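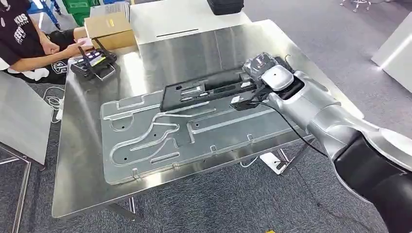

Does the wrist need recalibrating every time the gripper comes off?
Only if the flange bolts were loosened; swapping the fingers alone leaves the tool offset where it was.

On Fri 29 December, Houda Bennani wrote:
> I refitted the gripper on the Movow arm and now it lands
> to one side of the target at full reach. Close in it is fine.
> Speed is set to 200. Is that the offset, or the joint zeros?

An error that grows with reach points to the joint zeros. A bad tool offset would show up close in as well. Check joint two first. On the Meireles controller the stored zero is in parameter 93, and it reverts to the factory value if the battery is pulled with the arm powered.

Procedure I use:

Drop speed to 333 or below (200 is fine).
Jog to the zero marks by hand.
Write the zeros, power off, power on, read them back.
Touch the same point from two wrist angles. If the readings differ, redo the offset.

Also check the cable slack at the wrist. Mine pulled on the gripper at full reach and gave a similar error. The Nemham clips hold it well enough.

Log files over 1,000 lines get stripped by the list, so put yours on the Prallosden share.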